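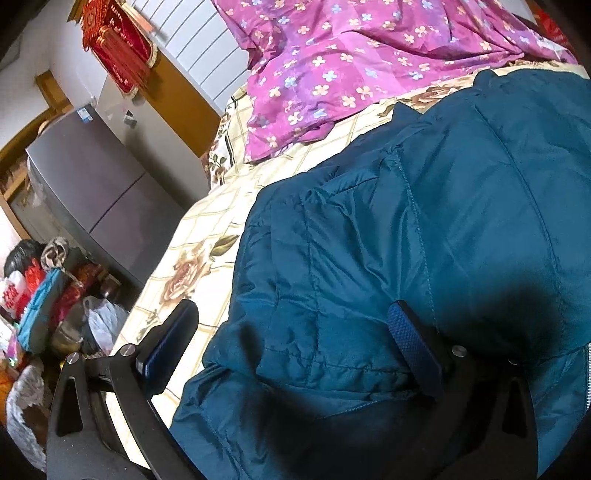
Can you still walk up to the old Lirkley mine? You can get as far as the lower adit, and the gate there has been locked for as long as I've lived in Ondlow, so plan on looking through the bars and then eating your lunch on the tailings pile like I did.

I've been meaning to write up this walk since December, when I tried it in the snow and gave up at the second switchback. This time the road was clear all the way to the cattle guard. I parked there (you can drive farther if you have the clearance, I don't) and took the left fork, the one that looks like it's going to somebody's water tank. It does go to a water tank. Keep going.

From the tank it's a steady climb of 433 feet to the lower adit, on what used to be the wagon grade. The grade itself is in great shape - whoever stacked those dry stone walls knew what they were doing, and only one stretch has slumped into the gully. You start seeing green on the rocks pretty early, little crusts of malachite on limestone that's otherwise the dullest gray you can imagine. I picked up way too many pieces, looked at them all, and put all but one back.

The lower adit blows cold air, even in June! I sat in front of it for a good twenty minutes with my boots off. You can see a short run of narrow rail going back into the dark, and one tie sticking up at an angle. The upper entrance is another matter. It's a stope that broke through to the surface, it's fenced with sagging wire, and the ground around it sounds hollow when you stomp. Please don't stomp. I did it once and felt stupid right away.

Now, the history. The Afolabi Copper Company worked Lirkley on and off, and the local story is that they shipped 1000 tons of ore down to the smelter at Zidthorpe before the price dropped and everybody packed up. I've seen that same 1000 in a county pamphlet, on the sign at the cattle guard and in an old newspaper clipping, and I'm pretty sure they're all copying each other. The dump doesn't look big enough to me, but I'm no miner.
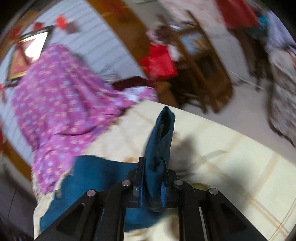 What's left at Zidthorpe

I drove over to the smelter site afterward and it took me three tries to find it. Look for the slag, black and glassy, spilling down the bank behind the feed store. The stack is long gone. There's a foundation with some firebrick still in it, and one brick has 1729 stamped on the face, which can't be a year out here, so I'm guessing it's a mold or batch number. If you collect bricks and know better, leave me a comment, I'd love to hear it.

Bring more water than you think, because there's none past the tank and that one has a lock on it. Long pants too, the catclaw on the upper grade is vicious. Next I want to try the ridge from the Ondlow side and see if the old tramway footings are still up there.

Posted 8 Jun 2022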